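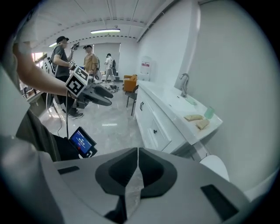
Loose leads were the most common thing written down in this spring's home safety visits at Mabuza Court, ahead of smoke alarm batteries and blocked hallways. The visits covered all 62 homes and finished in April, and the notes have now been typed up. Most of the leads in question are small ones. People tend to notice the vacuum cleaner flex and the washing machine hose, and miss the thin black sort, like the one looping down towards the floor from the little screen with the blue display in the photo. A thin lead hanging in a loop is easy to catch with a foot or a trolley wheel, and a dark one does not show up well against a dark carpet. It will often pull whatever is on the end of it down as well.

The notes list 97 items across the whole building. Each household has had its own list through the door, so there is no need to ring the office to find out what was said about your flat. If you did not get one, or it has gone missing, the office can print another. What follows is the general advice, put together from the points that came up more than once.

Where leads run

The first choice is along the wall. A lead that has to get from one side of a room to the other should go round the edge, behind the furniture if it will reach. If it won't reach, try moving the lamp or the television before buying a longer lead. Several of the living rooms in the flats on the Skolomen Road side have only one double socket, on the window wall, and we know that makes this harder. There is more about sockets further down.

Please don't run a lead under a rug or a carpet. It gets walked on, the outer covering wears through and you can't see that it has. The same goes for a lead shut in a door. Two front doors had a charger lead passing underneath them to a scooter in the corridor, and both households have been written to separately. Scooters and bicycles must not be charged in the corridor or on the stairs at any time.

Stick-on clips are fine on skirting boards and you do not need permission to fit them. Please don't nail or staple anything into the walls near a socket or a light switch. There are cables buried in the plaster above and below these, and in some of the older flats they don't run where you would expect.

Spare length

If a lead is too long, fold the spare into a loose figure of eight and hold it with a strip of hook-and-loop tape. Don't wind it tightly round the plug or round your hand. Tight winding strains the wire at the point where it meets the plug, and that is where most of the damaged ones had gone. Wire bag ties can cut into the covering and are best avoided. The office has a box of the tape strips and you can take what you need.

Reels should be unwound fully before use, even for a short job. A reel that is left wound up can get hot in the middle. The communal one, a yellow Druvar reel kept in the meter cupboard, has a label on it giving one figure for wound and another for unwound. It has been checked and passed. Please sign it out and bring it back the same day — it spent most of last winter in somebody's shed.

Extension blocks

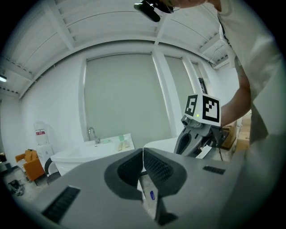 One block into one wall socket is the rule. A block plugged into another block was found in a good number of kitchens, usually behind the microwave. An ordinary plug with a 13 amp fuse will carry up to 3,000 watts, near enough, and that total is for everything on the block added together. A kettle on its own can use nearly all of it. So can a fan heater. A kettle and a toaster on the same block are already too much.

You can find the wattage on a label or plate on the appliance, mostly underneath or on the back. It is a number followed by W. If it is given in kilowatts (kW), multiply by a thousand. Lamps, phone chargers, radios and televisions use very little and are fine together on a block. Kettles, heaters, irons, washing machines, dishwashers and tumble dryers should each go straight into the wall.

Lay a block flat on the floor or fix it to the wall by the holes in the back. It should not hang by its lead or sit on top of a radiator. Keep it clear of the sink and away from plant pots, which were behind one of the two blocks taken away during the visits. If it feels hot to the touch, if there are brown marks round the holes or if you can smell anything like fish or burning plastic, switch it off at the wall, unplug it and don't use it again.

Bathrooms

No mains lead should go into a bathroom from another room. This includes an extension lead for a heater, a hairdryer or a washing machine, and it includes a lead that is only there for a few minutes. The shaver sockets are for shavers and toothbrushes. If your bathroom is too cold without an extra heater, report it as a heating fault and it will be dealt with as one. Four of the wall heaters on the top floor are already down to be replaced.

Checking and throwing away

Look along the length of a lead every so often, with it unplugged. You are looking for cuts, flat places, bare wire and any spot where the coloured inner wires show at the plug. Tape is no repair. A lead with any of these faults should be thrown away or, if it is part of an appliance, looked at by a qualified person.

Old leads and blocks can go in the small electricals bin next to the glass bank in the car park. They should not go in the general rubbish. The bin takes phones, chargers, toasters, hair straighteners and similar. It doesn't take loose batteries, which have their own tube inside the main entrance.

Extra sockets

Grilum Housing has agreed to pay for extra sockets in living rooms that have only one double. Work will be done flat by flat, beginning with the ground floor, and will take half a day in each. The electricity will be off for part of that time, so tell the office beforehand if you have medical equipment at home or anything else that needs to stay on. The electrician will need a clear space in front of the wall. We can help to move heavy furniture if you ask in advance.

You can choose between two positions for the new socket, and a form for this is being sent out with the rent statements. Please return it even if you don't want the work done. Forms can be handed in at the office between 9.30am and 4pm or posted through the office door at any other time.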